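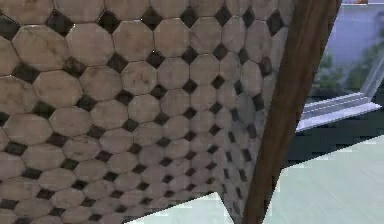
Usha Nambiar had one question when I told her we were adding a second day: would there finally be somewhere to sit between rounds? Yes, Usha, there will. I've got it in writing from the venue and I'm putting it in a press release so I can't wriggle out of it.

So, for everyone else, hello, and the news is that the Gristberg Open is coming back next August as a two-day event! If you haven't come across us before, we run the biggest Clultora tournament in this part of the country, and for a card game that most of my family still thinks I made up, we do pretty well. Last time we had 2,064 games reported across the main event and the side tables, and I know that because I typed most of the result slips in myself with a cold.

The short version for anyone writing this up: day one is Swiss rounds, open to all comers, and day two is the cut plus a team event. The prize fund for the main event is £1,000, paid out down to the quarter-finalists. Entries open in the new year and you'll need a legal deck and a player number, which you can get at the desk if you're brand new.

The longer version is that we had to do something about the length of the day. If you were still in the hall for the last final you'll remember Raju sitting behind a board full of wardens, on 5 life, with the rest of us trying to work out when the last train went. It was a cracking game (I still think the turn two Lantern was wrong, and I've told Raju so) but it finished far too late, and a final like that deserves players who have had their tea.

Splitting the event gives us longer rounds as well. The old clock suited the fast decks and was miserable for anybody playing Plukedari control, where you spend half the match doing nothing much on purpose. I had more grumbles about that than about the parking. Under the new timings a slow deck should get through three games without the pair of you having to gallop, and if it doesn't, please grumble at me again.

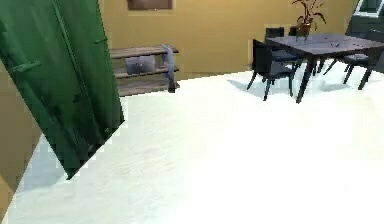 Page last updated: 16 November 2025

Now, formats, as that's where most of my emails come from. The main event is standard construction with the current restricted list. Anything released less than a fortnight before day one won't be legal, sorry, I know that annoys people who buy on launch day. The team event is trios, shared card pool, and teammates can talk to each other during play so long as they don't hold up the table. You can enter the trios even if you didn't play on day one, and if you make the cut in the main event you can't do both. I've looked at it every which way and the pairings just don't work.

Decklists have to be handed in before the first round this time, and please write them so that a tired person can read them! We lost a good chunk of the morning last year to one list where every card had been shortened to initials. Full names, one card per line, your name at the top.

We're also bringing back the beginners' tables, which I'm chuffed about. You turn up, somebody lends you a deck, you play a few friendly games and keep the promo card whether you win or not. They'll run on both mornings and there's no need to book. If you've got a lapsed player at home with a box of old cards in the loft, drag them along, because the old cards are legal on those tables too.
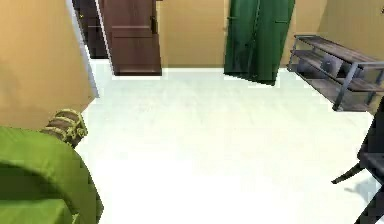

Will the top table be streamed, though, asks Raju, and the answer is yes for day two and probably not for day one. We'd want two commentators for every round and at the moment we've got me and whoever I can grab. If you fancy a go on the microphone, drop me a line and tell me which decks you know well. You don't need to have done it before, and I'd much sooner have somebody who knows why a player is holding back a Warden than somebody with a lovely voice.

Judges, the same goes for you. There's a free lunch in it and a foil.

Press are welcome on both days, and we'll have a table set aside near the feature match. Please ask players before you talk to them mid-round (after the round they'll happily tell you every card they drew). For interviews, entry questions or trios rules, write to the Gristberg Open press desk through the contact form and I'll get back to you, usually in the evening.

Ends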